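Module 4: Furniture Ergonomics and the Shared Work Surface
Course notes for students in the Interior Environments program

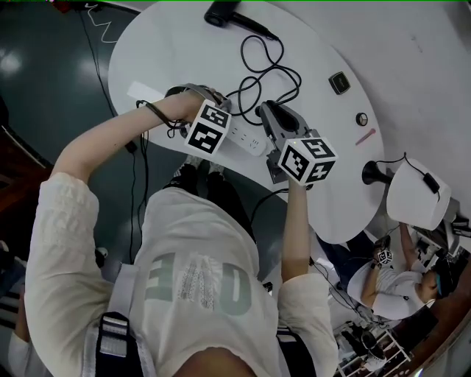 Figure 4.1. Working while standing at the edge of a large white oval table, with both arms extended over the top.

Prepared by Omprakash Dhillon, with revisions by Amerley Issahaku. Last revised 2/11/24.

4.1 Purpose of the module

Tables receive less attention in specification work than seating. Chairs are tested, adjusted and replaced; tables tend to be ordered by size and finish, and then remain in service for decades. This module considers the table as a piece of working equipment and sets out the principles by which its height, depth and outline should be selected. Students are expected to have completed the readings on body measurement from Module 3 before attending the lecture.

4.2 Reach

Reach is conventionally divided into two zones. The primary zone is the area swept by the forearms while the upper arms hang close to the body. The secondary zone is the area swept by the whole arm, extended from the shoulder, without bending at the waist. Frequent tasks belong in the primary zone. Occasional tasks may be placed in the secondary zone, provided that the objects handled are light and the posture is not held for long.

Material that lies beyond the secondary zone requires the worker to lean, walk around or ask a colleague to pass it. Leaning is the usual choice, and the load it places on the lower back increases with the angle of the trunk and the weight in the hands. A deep table therefore carries a cost that is not apparent on a floor plan. Students frequently enlarge a table in order to fill a room, and marks will be deducted in Assignment 2 where this has been done without reference to the reach of the people seated or standing at it.

4.3 Height for standing work

The elbow is the reference point for all standing work. For light assembly or sorting, the surface should sit slightly below elbow height. For precise work it may be raised, so that the forearms can be supported and the neck kept closer to upright. For heavy work it should be lowered, allowing the worker to apply body weight from above.

The relevant measure is the height at which the hands operate. Where the work involves a tall object or a long-handled tool, the hands may be well above the tabletop, and the surface must be lowered accordingly. In the studio exercise, students will compare a fixed bench at 900 mm with an adjustable bench and record their own elbow height, in shoes, for each.

4.4 Outline

Rectangular tables are economical to make, simple to store and easily placed end to end. Their corners, however, project into circulation routes, and those seated at the long sides have a poor view of others on the same side.

Oval tables address both difficulties in part. The curved edge draws each person slightly toward the centre and improves lines of sight along the table. It also removes the hard corner, an advantage in narrow rooms. Against this, the ends of an oval offer less usable surface per person, and two ovals cannot be joined neatly. Paper and equipment with square edges also sit awkwardly near the perimeter.

4.5 Finish and glare

Pale surfaces reflect more light and can make a deep room feel considerably brighter. They also increase contrast with dark tools and documents, and under direct downlights a glossy pale top may produce glare in the worker's line of sight. A matte finish is preferred wherever the task lighting is fixed overhead. Sample panels should be viewed flat, at working height and under the intended lamps – a sample held upright at a window is of little value.

4.6 Case study: the Follo reading room

The Follo reading room was refitted by the design practice Wernik in January, at the end of a lengthy consultation with staff. The original brief called for one table, 1295 mm deep, to run the length of the room. Staff reported that the central strip of a mock-up gathered unused material and was difficult to clean from either side.

The practice substituted a pair of narrower tables with rounded ends and left a clear aisle between them. Seating capacity fell by roughly 20 per cent. Staff accepted the reduction, although the building's manager, Yakubu, recorded an objection on the grounds of cost. Both the objection and the practice's reply are included in the course reader and will be discussed in tutorial.

4.7 Tutorial preparation

Measure one table in regular use at your home or workplace. Record its height, depth and outline, and sketch your own primary and secondary reach zones over a plan drawn at 1:20. Bring the sketch, on paper, to the tutorial. Assignment 2 is marked out of 100 and must be submitted through the Zondano portal. Requests for an extension should be directed to the program office in writing.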